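The Bin Years

We have reached the stage of the move where I no longer own furniture, I own bins. In February I sold the good bookcase to a man from Drisa who paid in exact change and did not speak. What it used to hold now lives in gray rectangular tubs, which I bought in a fit of optimism because they had a picture of a calm woman on the label.

My system was simple. Each tub would have a purpose. Kitchen. Bathroom. Papers. I wrote the purposes on masking tape in capital letters, like a person who was going to be fine.

Then there was the other tub, the one without tape. Every household that has ever packed has this tub. It starts with one thing you're holding when the phone rings, and by evening it has a population. My friend Marisol Nina calls hers "miscellaneous," and I admire the confidence of that, as though it were a category and she had chosen it. Mine doesn't have a name. I put things in it and walk away quickly.
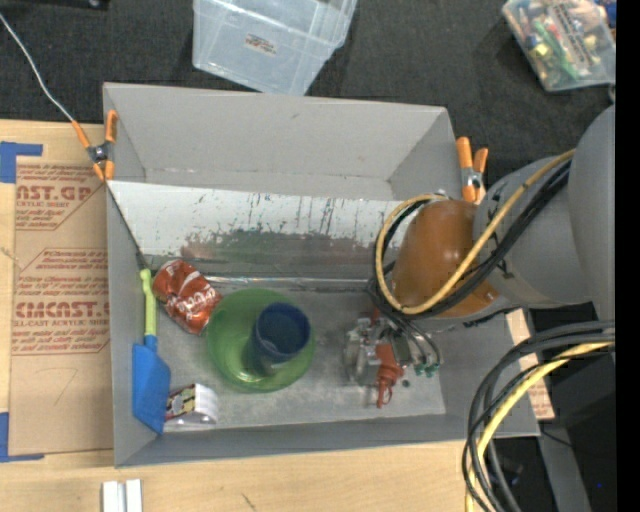 The tub with no tape: scoop, can, small packet, green dish, blue cup.

I would like to defend the contents one at a time, but I can only manage it for the cup. The cup is useful. I drink out of it. The green dish is also fine, in that it was a gift from Sun-ja Chae and has survived three apartments, and I have told her I use it constantly. It's currently being used to hold up the cup.

The scoop thing I can't account for. It has a lime green handle and a wide blue blade and it has been with me since the place on Grukport Road, where it was already in the drawer when I moved in. I have never scooped with it. I have also never been able to throw it out, on the theory that the day after I do I'll be faced with 44 pounds of something loose.

And the soda can is crushed, so at some point a person went to the trouble of crushing it and then did not take the last step. I live alone. The suspect list is short.

The tub itself has had a hard life for something so recently purchased. The floor is scuffed all over and the back wall has picked up marks too. The calm woman on the label said nothing about scuffing.

Woo-jin Jang, who has moved nearly 1000 times and is smug about it, told me the trick is to empty the nameless tub first in the new place, before you've even found the sheets. Then you have to decide. I said that sounded healthy. I've since looked at the floor plan and there is a closet by the front door that would take it perfectly, lid or no lid, with room on top for the vacuum.

The truck comes at seven in the morning. I still have to do the bathroom, and I'm out of tape.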